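How Red Is Too Red? Colour and Waiting Rooms
My report for the Pollthorpe design elective

I picked this topic after sitting in the Dolan Street clinic for ages, staring at one awful red wall and getting crankier by the minute. Was it the wall or was it me? I had one term to find out (and a budget of $700, most of which went on paint and snacks!).

1. What I did

I set up two corners of the student lounge with the same chairs and the same magazines. One corner got a red backdrop, the other a soft grey-blue. People sat for up to 4 minutes, then told me how long they thought they'd been there. I left the clock out on purpose, and phones went in a basket by the door.

I also read a lot about contrast. My favourite bit was how a strong colour seems to jump forward when there's a dull, cool one behind it. I've gone on about this to my whole family.

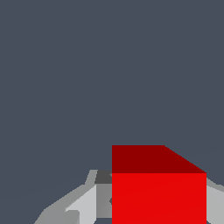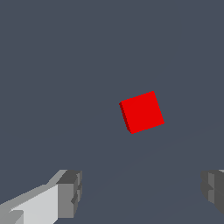 Rendered red blocks on plain blue-grey.

2. What I found

People in the red corner mostly guessed too long, and the grey-blue lot guessed closer. A few said the red felt cosy, though, which I didn't expect at all. The afternoon sun came in on that side and I should have swapped the corners halfway through. My neighbour in the lounge also kept microwaving soup, so who knows what that did to everyone's mood.

3. What I'd change

More people, a room with no windows, and a better paint. The Forkow tester pot dried much pinker than the lid, and I had to go over it twice. I'd also like to try green, and maybe music.

Last updated: May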